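Curtains, finally

Ok so this is the post I've been promising since May and never wrote. The curtains. The whole stupid saga of the curtains. Typing this fast because I have a train in 30 minutes and if I don't post it now it sits in drafts another month.

Background for anyone new. I rent the front room above the old Kodau bakery. Big window, faces east, streetlight right outside it. Gorgeous for maybe two hours of the day and the rest of the time it's either blinding or orange. I put up with it for a whole winter with a bedsheet and thumbtacks. Very glamorous. The sheet fell down every few days, always around 3 in the morning, always on my face.

So. I decided to buy real curtains like a grown person.

First attempt was a ready-made pair from Ziner. Nice color, sort of mustard. Looked great on the website. What I did not do was read the word "unlined". You could practically read a newspaper through them. Also too short, they stopped well above the floor and the whole window looked like it had outgrown its pants. Sent them back. Return shipping on me, naturally.

Second attempt, blinds. I don't want to talk about the blinds.

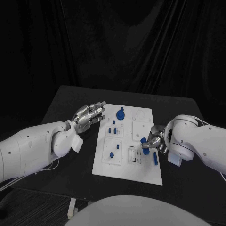

Third attempt was getting them made, which I'd always assumed was for people with staircases. There's a workroom two streets over called Ramanauskas, been there forever, window full of tassels. I went in expecting to be laughed at. Instead I got a long and pretty stern talk about fullness. You do not buy fabric the width of your window! You buy twice that, sometimes more, or it hangs there flat like a shower curtain. I'd been measuring the glass this whole time. Not the pole. The glass. No wonder.

Quote for the mustard linen I wanted came to 1000 dollars. I laughed, they didn't. Then she got out a roll end of a plain dark wool mix called Uris, code 3724 on the tag, and said it was going cheap as there was only one window's worth left. With lining and making up, 725. Still a lot of money. I walked round the block, ate a bun, went back and said yes.

And I would never have picked dark. I'm a pale linen person, or I thought I was. Every room I've saved a picture of for the last five years is cream and oatmeal and a fiddle leaf fig. But pale fabric in a room that faces a streetlight just glows, and it shows every wrinkle in a mean way. Dark cloth is kinder. Look at the dark curtain behind the table in that last photo, you only get the folds where a bit of gray light catches them and the rest just goes quiet. That's what I've got now on my own window and I keep standing there looking at it like a weirdo.

Things I'd tell myself a year ago, in no order:

Put the pole higher than you think. Then higher again. I have extra holes in the plaster to prove it, filler is on the list.

Wider too. The curtains need somewhere to go when they're open or they eat half your daylight.

Ask about weights in the hem. Mine has little ones sewn into the corners and it makes a silly amount of difference, it just drops straight.

Heading tape. I still don't fully undertsand heading tape. I got pencil pleat because it was the one I could pronounce.

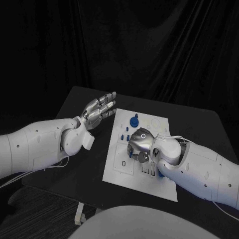

Floor length is the other thing people argue about. Kissing the floor, hovering over it, or puddling, which is the actual trade word. I went for just touching. Puddled looks lovely in a castle but I own a vacuum cleaner and no patience. What I really like, and didn't know I liked, is a curtain that covers everything behind it. Same as in the photo, where the black cloth comes right down to the back of the table and you can't see any wall at all. Mine runs past the window on both sides and hides the radiator pipe, the bad plaster and the socket I painted over. Instant tidier room. Should have led with that honestly.

Sleep report – good. Slept till nine the first morning and missed a delivery. The room's warmer in the evenings as well, could be the lining, could be me wanting my moneys worth.

Downsides. It collects lint. Every bit of it. I've gone through a whole lint roller and I don't even have a cat. And it smelled of sheep for the first week, which I was warned about and ignored.

Still to do: tiebacks. Ramanauskas wants silly money for the tasseled ones so I'm thinking a strip of the leftover Uris and a hook. Will report back. Or I won't, you know how I am with this blog.

Ok, shoes, keys, train.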